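Notebook, October, small meeting room, Kastaldale

Table layout, second try

In the morning I wrote down again what must be on the round table, since Hooman asked and my last page was not clear to read. He will use the same table on the Clevport side, so he needs the positions more than the reasons.

The table is 800 across, measured by Ingvar with the steel tape. I got 3 mm more, but I think my tape was bent at the hook. We keep his number.

I wanted to use the gray cloth, but Ingvar Lund is against it. He says the cloth moves under the mousepad and then all my pencil notes are wrong. I agree now. Bare wood.

Positions, with the door behind you:

1. Display card in its stand, toward the back left corner. The purple panels must face the person who sits.

2. Snack bags along the far edge. They do not need to be straight. The red and white bag goes to the right end, the crumpled white packet beside it, then the red-orange one. The light blue package lies flat, partly behind.

3. Blue mousepad with the white maze drawing, on the left. Corner points to the middle of the table.

4. Pink mouse, to the right of the pad and not on it. The scroll wheel is near the top end.
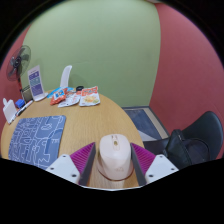

5. Office chair on the right side, outside the rim.

Still open

Hooman Babaei asks if the snacks can be changed for the ones from the Domine shop. I have no objection if the colors are different from each other. Must write the new ones on page 31 with the old list.

Wipe the table before lunch, crumbs near the card again.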